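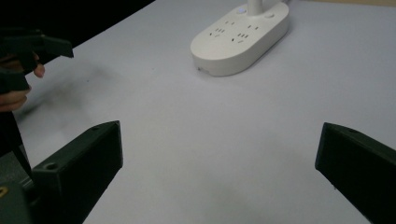 Nutirell publishes bench rules for work with hand-held grippers

Ten rules cover cables, mains equipment, shared tables and record keeping

Nutirell has published the rules its own staff follow when they use hand-held grippers to record tasks for robot training. The document is called the Loltside Bench Rules, after the site where it was written, and it can be used by any workshop, college or company without charge.

The rules apply to work where one or two people hold grippers and carry out ordinary jobs at a table, such as moving, turning or pressing household objects. They do not cover robot arms moving under power, for which Nutirell has a separate procedure.

There are 10 rules, each printed on one side of a page with a short note on how to check it. The first draft ran to 62 pages and was cut down after staff at Loltside said they would not read it at the bench.

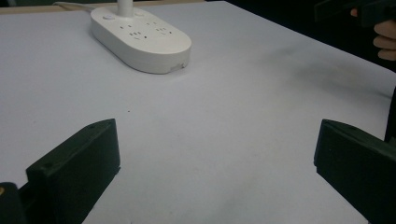 Pei-shan Lau
Communications Officer, Nutirell

Work on the rules began after a review of 165 recording sessions. The reviewers were looking for poor recordings, but most of their notes were about how the bench had been set up. Operators had different habits for where cables should run and how much space to leave between two people. Objects were sometimes swapped in the middle of a session without a note being made.

Mains equipment gets a rule of its own. Power strips, lamps and chargers are common objects in household tasks, and the grippers have to come close to them. Under Rule 4, a power strip used as a task object must be looked over before each session. Any chip, crack or loose part in the casing has to be written on the session sheet, with its position, and the supervisor decides whether the item stays in use. The grippers may touch the casing and the buttons. They may not be used to push anything into a socket opening.

The same rule says that the session sheet must state whether the item is connected to the supply. Operators are told not to judge this from an indicator light alone.

"We had people doing sensible things in five different ways," said Tin-yau Tseng, bench safety lead at Nutirell. "A new starter would learn whichever way the person next to them did it. Now there is one sheet, and if you disagree with it you can write to me and we will look at it."

Rule 6 deals with two grippers over the same table. Whether they are held by one person or two, the operator must agree a resting position for each gripper before starting, and a gripper that is waiting its turn is kept clear of the object. Tall objects need more thought. A strip with an upright post, for example, can be caught by a sleeve or a cable as the hand moves across, and the rule asks for one slow practice pass before recording starts.

Rule 7 covers cables on the operator. A gripper cable may run along the forearm or off the side of the table, but it must have enough slack for the full reach of the task. The check is simple: reach to the far edge of the work surface with each hand and make sure that nothing pulls.
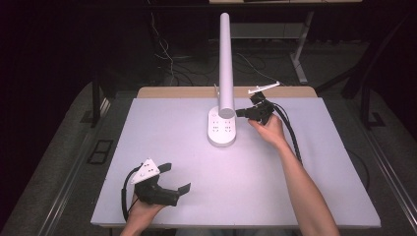
KONDGATE, May

The rules were tried out at a second site in Kondgate before publication, by a team that had no part in writing them. The trial covered 2000 recordings. Operators filled in a session sheet each time and marked any rule they found unclear.

Two rules were changed as a result. Rule 3, on table surfaces, had asked for the board to be cleaned between recordings. It now asks for cleaning at the start of a session and after any spill, with marks and scuffs left alone unless they affect the task. Rule 9, on breaks, now lets an operator stop at any point, even part way through a recording, without giving a reason on the sheet.

"Rule 9 was the one my team cared about most," said Oi-ling Ko, who ran the Kondgate trial. "Holding a gripper in each hand is tiring on the wrists. People were finishing a recording because they felt they should."

Sơn Tiêu, who trains operators at Loltside, said the sheet had shortened the first morning of training. "I used to talk for a long time and then find that half of it had gone. Now we stand at the bench and go through the page."

Nutirell will review the rules every year. Comments from outside users will be read by a small group led by Chih-ming Sin, head of operations, and changes will be listed on the front page of each new edition. The company is not offering a certificate or a badge for sites that follow the rules, and asks that users do not describe themselves as approved by Nutirell.

An edition for teaching workshops is being prepared with Tai, a training provider. It will use the same numbering, with extra notes for supervisors of students.

Notes to editors

Nutirell records and checks task data for companies that build household and workshop robots. It has sites at Loltside and Kondgate.

The Loltside Bench Rules are intended to be used alongside national law on electrical safety and safety at work, and do not replace it.

Interviews with Tin-yau Tseng and Oi-ling Ko can be arranged through Pei-shan Lau at the Nutirell press office. Printed copies of the rules and blank session sheets are available from the same office on request.

Ends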